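**Club shirts: order again from the same place or change?**

**tealbib**
Starting this now so we're not scrambling in June like last time. Cesosthorpe Harriers need shirts for the relay season. We've got 70 members on the books and I'd expect 40 to want one. Last order was through Aitken and came to $2268 with the printing. Flasum have quoted $1229 for plain shirts, no print, same colour family.

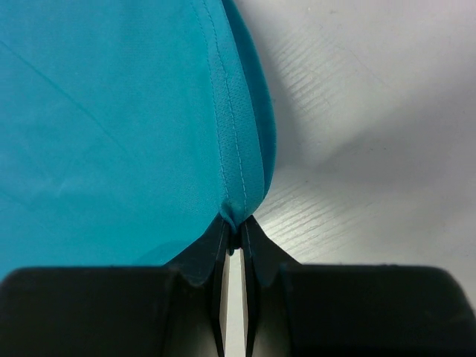

I'd like to keep the teal. We've had it long enough that marshals know us by it, and changing colour means the old singlets can't be worn alongside the new gear. Open to arguments on supplier, sizing and whether we print at all.

**hillrepeats**
Print at all? Yes. A relay team with no club name on it gets mixed up at the changeovers. We had that trouble at Foltuvero and lost a leg time over it.

**Mudguard_Pete**
Disagree. Half of us pin a number over the front anyway. Put the name on the back or leave it off and save the money. The print on mine went stiff and started peeling after one winter in the dryer.

**hillrepeats**
Don't put it in the dryer then. The label says line dry.

**Mudguard_Pete**
I live in a flat with no line.

**slowcoach61**
Can we talk about sizing? The Aitken mediums were cut for teenagers. I went up two sizes and the sleeves ended up at my elbows. If Flasum will send a sample set, I'd pay the postage myself.

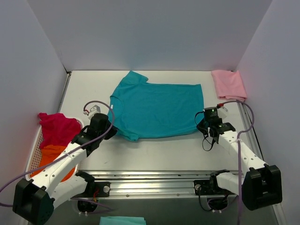 Also please ask for a women's cut that isn't just a smaller men's. It came up at the last meeting and got left out of the minutes.

**tealbib**
Fair point on both. I'll ring them Tuesday and ask about samples. If they say no, Aitken still let you try on in the shop, but you have to get there before five.

**kerbside**
Has anyone priced long sleeves? The early legs are freezing and I end up wearing a grey jumper over the club colours, so there goes the marshal argument.

**hillrepeats**
Arm warmers. Cheaper than a second shirt.

**kerbside**
They fall down.
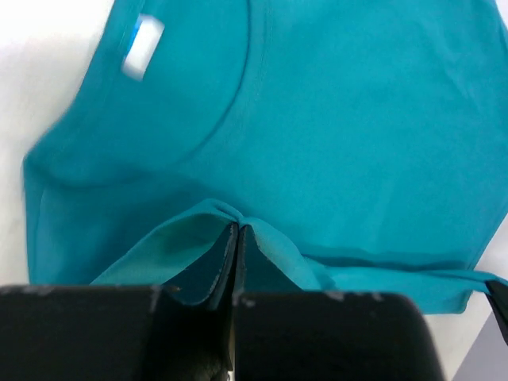 **Flora Gourlay**
*Uniform officer, Cesosthorpe Harriers*

I've read through all this. The rules for the relay only ask that a team wears matching tops. They don't ask for a printed name, so Pete is right on that. I'd still prefer a small one on the back, done as a heat transfer after the shirts arrive, so we can pick who does it.

Colour stays teal unless someone puts up a motion. Long sleeves can be ordered at the member's own cost if the shade matches.

**Mudguard_Pete**
Small on the back is fine by me.

**hillrepeats**
Not by me, but I'll live with it if it can be read from across the road.

**tealbib**
Will post sizes once I've heard back. Ruairi Menzies has the old order sheet if you've forgotten what you got.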